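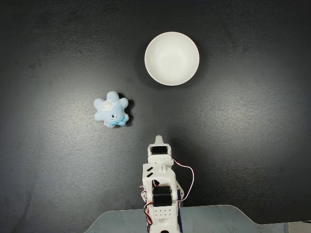 Written by Emanuel Roman
Last updated November

Stiltance build: frequently asked questions

These are the questions that come up most on the workshop mailing list and at the bench. If yours is missing, send it to the list and I will add it when I next edit the page. Answers apply to the white printed version of the arm. The older Sekach arm has different joints and its own page.

What is Stiltance?

A small desktop arm with a gripper, built from printed parts and hobby servos. It picks up light things and puts them somewhere else. The whole arm sits on a base plate on the table and takes up less space than a sewing machine. The drawings, the print files and the control program (called Gerance) are all in the shared folder.

Do I need to be a member of the workshop to build one?

No. You can build it at home if you have a printer, a soldering iron and a table you don't mind marking. Members can use the workshop printer and the bench supply. Non-members are welcome on the mailing list but can't book the bench.

How long does it take?

The printing is slow and the rest is not. Expect several evenings of printing if you use one machine. Assembly took me two evenings, and one of those went on a bracket I had put on backwards. Wiring and setting up the servos was another evening.

Which parts should I print first?

Start with the wrist bracket. It is the chunky piece below the gripper, and it shows up every fault in your printer settings. If the slots come out clean and the servo drops in without filing, print everything else at the same settings. If they don't, sort that out before you use up the rest of the spool.

After that, print from the base upwards. You can start fitting the lower servo while the gripper parts are still printing.

Does the colour of the plastic matter?

Not to the arm. Mine is white because the workshop had white. White does show greasy fingerprints, and it also makes it easy to see a hairline crack near a screw hole, so I would choose it again.

What is the block with all the holes for?

It is a spacer with a grid of holes, and it sits below the larger servo. The holes save plastic and give you somewhere to put a cable tie. An earlier version was solid and took much longer to print.

Which servos do I need?

Small ones for the gripper and wrist, larger ones for the joints below. The parts list gives the body sizes. Measure before you buy, including the mounting ears, as servos sold under the same size name can differ by a millimetre or more. The printed frames won't forgive that. If yours are slightly too big, edit the file and print again. Filing the frame thins the wall where the screws go and it will split there.

How do I centre a servo before fitting it?

Connect it to the controller on its own, with nothing attached, and send it to 90 degrees. Keep the power on, push the horn on as straight as the splines allow, then put in the centre screw. Write the servo's number on the body with a paint pen. If you fit the horn first and centre it afterwards, the joint will try to drive itself through the frame.

The splines rarely line up perfectly. A small error is fine and you can enter it as an offset in Gerance.

How should I route the cables?

Leave slack at every joint that moves. On my arm the gripper wires go out to the right in a wide loop and come back in near the larger servo. It looks untidy. I had them taped flat against the side at first, and the tape pulled a connector loose the first time the wrist turned fully.

The second set goes down the left side, past the perforated block, to the base. Keep these away from the shoulder screws. Move each joint slowly by hand through its whole travel, power off, and watch the wires before you do anything else. If a wire goes tight at any point, give it more length. If a loop can reach the gripper, shorten it or tie it back.

Can I extend the servo leads?

Yes. Solder and heat-shrink each wire, and stagger the joints so they don't make one fat lump. Plug-in extension leads work too, but put tape round the connectors.

What power supply should I use?

A 6 volt supply that can give enough current for all the servos moving together. The parts list has the current rating. Don't run the servos from the controller's USB port. The controller will reset halfway through a move and the arm will drop.

Fit a switch you can reach without leaning over the arm. Mine is an ordinary in-line lamp switch on the low-voltage side, checked against the supply's rating.

What should I use as a first test?

A bowl and something soft. I use a round white bowl and a little light-blue plush star with a face and a bow. The bowl goes further from the base than the toy, so the arm has to lift, reach out and let go. Leave the rest of the table clear until you trust the program.

Why a soft toy and not a block?

A plush toy gives when the gripper closes too far, so a wrong number in the settings does no harm. A hard block stalls the servo, and small servos overheat quickly when stalled. The puffy lobes also give the gripper something to hold from nearly any angle. Move on to blocks once the closing position is right.

Soft toys do have one drawback. They squash differently every time, so a grip that held once may slip on the next go. If you want to measure how repeatable your arm is, use a block.

Does the bowl have to be white?

Only if you plan to use a camera. On a dark table a white bowl has a clear edge and Gerance finds it easily. On a pale table, use a dark bowl. Very shiny ones can give a bright spot under a ceiling light that confuses the detection, in which case move the lamp or the bowl.

Do I need a camera at all?

No. You can teach the arm a set of positions by hand and play them back. It will go to the same places whether or not the toy is there. For a first build I would stop at that stage for a while. The camera pages assume an overhead view, looking straight down at the table.

The arm misses the toy by the same amount each time. What's wrong?

Usually the base plate has shifted since you taught the positions. Put a strip of masking tape along its front edge and draw a line, so you can put it back. If the plate hasn't moved, check the screw in the lowest servo horn. Mine worked loose after a fortnight.

If it misses by a different amount each time, look for play in the joints. Hold the wrist and wiggle it gently with the power on. Anything that clicks needs tightening or reprinting.

The gripper buzzes when closed. Is that normal?

A faint buzz is normal. A loud one means it is being told to close further than it can. Raise the closing value in steps of 2 until it quietens, then test that it still holds.

How heavy an object can it lift?

I have set a limit of 200 grams and I don't suggest going near it with the arm stretched out. Close to the base it copes well. At full reach the lower servo gets hot, and the plastic round it starts to soften if you leave it holding a load.

Is it safe around children?

The arm is weak but it moves suddenly, and the joints can pinch. Switch off before anyone puts a hand in. I don't run it with small children at the table, least of all when the thing it is holding is a toy.

What is Qin, and do I need it?

Qin is the replacement gripper with wider fingers, still being tested. You don't need it. It fits the same wrist bracket, so nothing you build now will be wasted. The files will go in the shared folder when the finger hinge stops cracking.

Can I change the design and share it?

Yes. Put your version in its own folder with a short note of what you changed and which servos it fits. Please don't overwrite the existing files. We lost a good shoulder bracket that way.

Where can I get help?

Ask on the mailing list, with a photo of the joint in question and your offset values copied in as text. I am usually at the bench from 7 pm on open evenings.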